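The Clendthorpe Survey

The assessor reached Clendthorpe in August to inspect the stone. Her instructions from the Gerkard office ran to one page. She was to record the condition of each counter, sill and threshold in the old customs house, and assign each a grade from 1 to 90. Anything graded under 32 would be removed.

She worked from the ground floor up. She measured cracks with a feeler gauge and entered the widths in a ledger. The previous survey was 19 years old and had been done in pencil. Its author had graded the counter in the weighing room at 17, then crossed the figure out and left the space blank.

She spent a morning on that counter. Its veins ran on a diagonal, and between them was a mesh of fine dark lines that the gauge would not enter. By the manual, a line too narrow for the gauge was a pattern. By the manual, a line that moved was a fault.

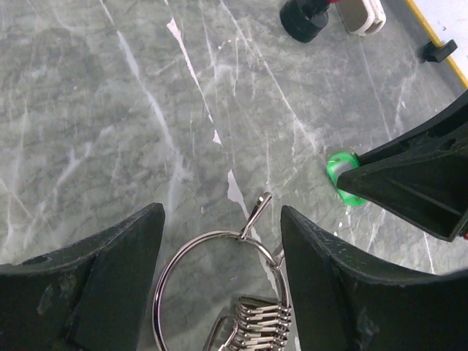 Photo: Parnia Stone Archive

At 4 p.m. she traced one line onto film, taped down the corners and went to eat. At 6 p.m. she came back and laid the film over the same place. The line on the counter ended a thumb's width past the line on the film.

She checked the tape. She checked the lamp, which was a Csizmadia and threw a level light – the angle had not changed. She made a second tracing beside the first and noted the time on both.

The manual gave no grade for it. She sat with the ledger open until the window went dark, wrote 17 in the column, and looked at it for a while. Then she crossed it out and went upstairs to do the sills.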